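Unit 6: Domain Randomization, or How to Ruin a Perfectly Good Simulator

Course handout. Read before lab. The slides cover the equations; these notes cover the parts people ask me about at the door.

6.1 What we are trying to do

We want a policy trained in simulation to work on an arm it has never met. The simulator is wrong about friction, wrong about light and wrong about where the camera is. We could fix all of that, and there are groups who have been fixing it for years. The other approach is to make the simulator wrong in so many ways that the real world looks like one more mistake. Colors change, textures change, furniture wanders in, the camera gets nudged. The policy is supposed to shrug.

Our environment for the term is Tustia. It draws a table, some clutter and a gripper, and it has opinions about none of them. The wrist view is the only image the policy receives, so get used to looking at the world past a large black housing. 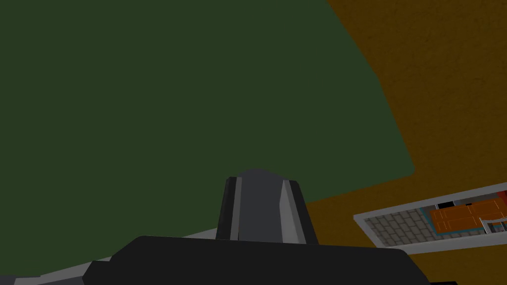 6.2 What gets randomized

Surface color and texture, object poses, clutter, and the camera offset. Lighting is in the config file and you may turn it on, but leave it flat for the first assignment. Half the strange behavior you will see gets blamed on lighting, and I would like that excuse removed early.

Clutter deserves a warning. Tustia will scatter flat pictures over a surface as distractors, and a picture of a landscape has depth cues in it that the surface underneath does not. A policy with a weak depth estimate will sometimes reach for the landscape. Go easy on it. You have probably admired a poster yourself.

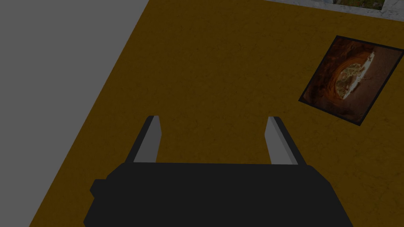 The usual fix is to sample distractors more often, so that the policy sees plenty of them attached to no reward at all. Raising the rate too far has its own cost: the network learns that anything with a texture is to be ignored, and then you give it a textured object to pick up. Keep a held-out set of layouts and check it every 500 updates. Checking it only at the end is how last year's best report acquired its very long apology section.

6.3 Occlusion

A big surface close to the camera hides most of what the policy needs. Memoryless policies do badly in these states, for the plain reason that the answer isn't in the image. We add a short history of past frames and the joint readings. Eker is the baseline without history, Virkau is the one with it, and both are in the course folder. Run both on the same seeds. I will know.

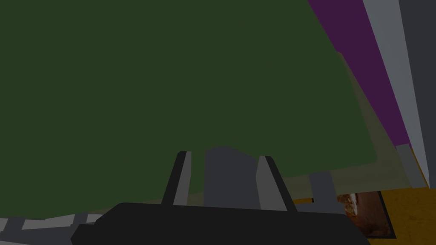
Taşdemir Lab, July

Results from the summer run, added to the notes so that you have something to beat. We evaluated on 117 held-out layouts. Virkau finished nearly 2 times as many as Eker, and almost the whole gap came from layouts where something large stood between the camera and the target. On open layouts the two were hard to tell apart, and Eker trains faster. Draw your own conclusions about which one people put on their posters.
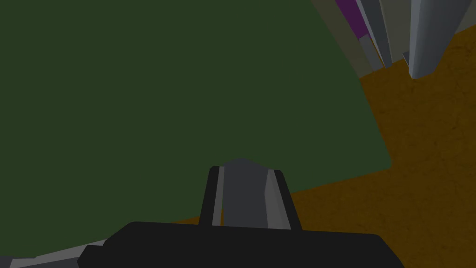

Failure labels are where most of the argument happens in lab. The log gives you a reward and a final pose, and from these you must decide whether the policy could not see the target, saw it and went elsewhere, or gave up. Label from the wrist view first, before you open the overhead render. With a green surface covering most of the left and center, and only a wedge of brown floor left to go on, "could not see" is a fair label for anything on the far side of the green. It is an unfair label for something out on the floor at the right, however much it might help your numbers. If you can't decide, write "undecided" and move on. That column is allowed to have entries in it.

6.4 For lab

Train both baselines with the default ranges.
Widen one range of your choice and train again. One. Widening everything tells you nothing, at great expense.
Report success on held-out layouts, split by open and occluded.
Hand in your label sheet with the undecided rows left in.

Reports are capped at 6 pages, figures included. Shrinking the margins has been tried.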